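Part-time help wanted for our furnished rentals – sofas, pillows and a lot of smoothing

Hi, I'm Tyra Nyberg and I look after the furnished apartments at Prilberg. We have 14 of them now and I can't keep up with the living rooms by myself anymore (I tried all through March, my back says no more). So I'm looking for one person to come in between guests and get the seating areas back in shape.

It's mostly sofas. Cushions pulled straight, pillows back where they go, crumbs out of the seams, blankets folded. You'd be surprised how long a tufted sofa can take if you do all the little dimples right! The pale ones show everything, so I'm picky about those. I like one throw pillow leaning in the corner by the armrest, light gray on cream if we have it, and please no karate chop down the middle. 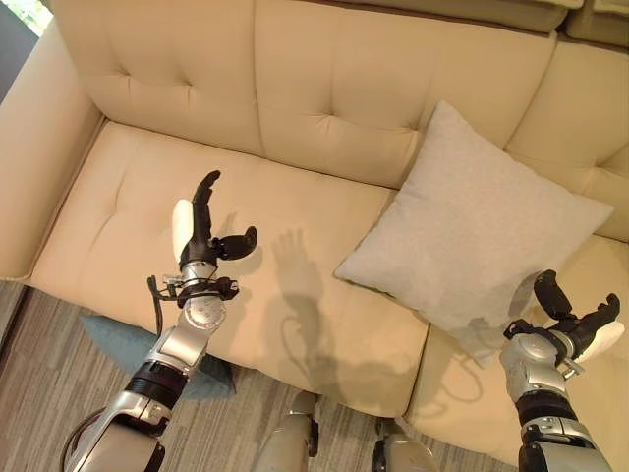 What you'd be doing

- Wiping down seats, backs and arms with a soft cloth
- Running the narrow vacuum tool along the seams
- Setting out pillows and swapping the covers that need washing
- Texting me about rips, stains and anything a guest left behind

Shifts start at 11 in the morning and you're usually done by three. Pay is $500 a week for five short days, plus your bus fare. The supply closet is in the Turkeo building, second floor, and Cherry Mae Enriquez will give you a key and walk you through your first few apartments. 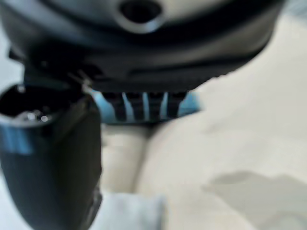
You don't need cleaning experience, but I do want somebody who notices a crooked cushion and can't leave it alone. Kneeling and reaching are part of it, and so are stairs – two of the buildings have no elevator. We'd love to have you start in April.

To apply, stop by the office at 271 Sorkero Street or leave a note in the box. Tell me a bit about yourself and which mornings you can't do.

Last updated: April

Comments

marlo_k: Is this open to students? I have class until 10 most days.

Tyra: Yes! 11 should work fine then, come see me.

dee: What do you use on the cream sofas? Mine always looks streaky.

Tyra: Barely damp cloth, then a dry one right after.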